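Demonstration teaching (robotics)

Demonstration teaching is the practice of getting a robot to do a job by having a person do it first, usually many times over, while the machine's computers take notes. It covers hand guiding, in which the operator pushes the arm itself through the motion; remote control, in which the operator moves one device and a robot elsewhere copies it; and hand-held gripper recording, in which the robot is excused from attending at all.

Background

Industrial arms were taught by hand long before anyone thought the idea glamorous. A painter would drag the arm along a car door, the controller would store the path, and the arm would repeat it faithfully, including the sneeze. The method worked well as long as the door was always in the same place. Household objects are less cooperative, and interest later moved to systems that learn from a large number of varied attempts.

Hand-held grippers

In this approach the operator holds a gripper in one or both hands and works at an ordinary table. The jaws resemble those fitted to the robot, so that whatever a person manages with them, the robot might in principle manage too. People who have eaten with a fork for decades are often surprised at how poorly they pick one up this way. Operators at the Sorkness laboratory were asked to complete 100 practice rounds before any recording was kept, and the early ones are said to be stored somewhere safe.
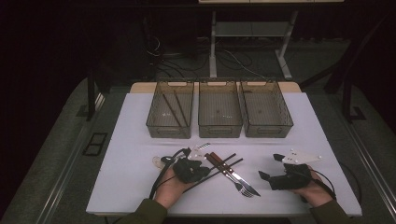

Cutlery sorting is a common exercise because it looks easy. Knives, forks and chopsticks are thin, lie flat, and like to settle on top of one another, which means the order of picking matters as much as the grip. A chopstick pinched too near the end tends to swing. Two-handed work adds the question of which hand goes first, a matter that people settle without thinking and that software does not.

The Estrella collection

The best known set of recordings in the field is Estrella, assembled at Bratthorpe and released on Dec 11, 2018. It contains 3000 demonstrations, of which 237 were later withdrawn when reviewers found that the operator had given up and used a bare finger. A smaller companion set, Lasamora, has 484 demonstrations and a longer manual.

Criticism

Critics point out that a robot taught by demonstration also learns the demonstrator's habits – hesitations, detours, a fondness for the left side of the table. Supporters reply that the same is true of apprentices. Both sides agree that the work is tedious, and that tired operators make worse teachers toward the end of a shift.

See also: Hand guiding; Remote manipulation; Pick and place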